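February, gone eleven at night

Knackered. Writing this on the floor because the chair is still under the coats. Will be quick.

Up at six, didn't mean to be. Kettle, toast, no butter (Khoa finished it, he says he didn't, the knife says he did). Bus to Irside took forever, two came at once going the other way. Got to the back rooms before Intan for once and felt very smug till I realised she had the keys. Stood in the corridor reading old emails. The Grunetti people want 223 more for the lamps, which we haven't got, so that's a no. Will write to them tomorrow. Should have written today.

When she did turn up we got straight on with the cloth. It's been the big job of the week, all that black fabric going up on the walls, and my thumbs are wrecked from the clips. The corner by the pipes is still baggy. Intan says it'll be fine once the lights are down. I say it looks like a wet tent. We left it. Maybe I'll go back to it, maybe not. Arms ache from having them over my head so long, feels like I've been swimming.

Lunch was Hubert's soup out of the flask. Too much pepper, had seconds anyway. He told the story about the ferry again, with a new ending this time, and Thịnh laughed so hard at it he had to go and stand outside.

Then the door. I'd been putting off the door. Kha Kim had the idea ages ago that it ought to stay pale and have bits stuck on it, props and odd things, so people have something to look at while they wait to be let through. I wanted it covered over in black like the wall. Was outvoted. Have come round to it, a bit, don't tell Kha.

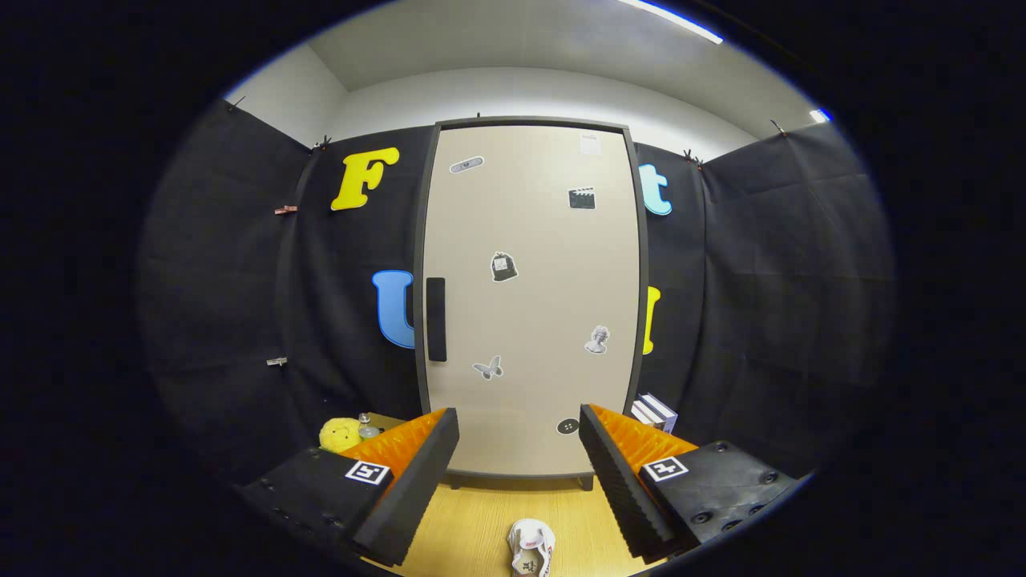 The door, stickers and all. Bandage is meant to be wonky.

Longest argument of the afternoon was over the statue head. I wanted him higher up, more in charge. Intan said low down and over to the right, so a child could meet him. She won. The clapperboard was easy, just under the notice, no fuss from anyone. And the drawstring bag has the middle to itself, I think it's my favourite, it looks like it's got somebody's sandwiches in. The butterfly I'd have liked in a colour but grey is what came in the packet. Button near the bottom. Keep wanting to press it.

The notice is too small. Said so at the time. You'd have to put your nose on it to read a word and then you've got a queue behind you. Must ask Thịnh to print a bigger one, he's got the good printer. Also the handle wants a wipe, everyones had mucky hands on it.

Swept up after. Found 31 pence, a glove and the lid of the flask, which Hubert had been accusing me of losing since lunch. No apology recieved.

Phoned Mum from the bus home. She asked what the room was for and I made a mess of explaining it — a sort of story walk, you go in at one end and come out at the other, there's voices. She said would there be chairs. I don't know. Are there going to be chairs? Wrote CHAIRS on my hand, it's still there.

Beans for tea. Khoa washed up, so he is forgiven the butter, nearly. He's signed us both up for the Pritchard quiz and I said yes without listening, typical.

Tomorrow: Grunetti email. Bigger notice. Baggy corner if I can face it. Buy butter and hide it. Find out about chairs.

Eyes closing now. Night.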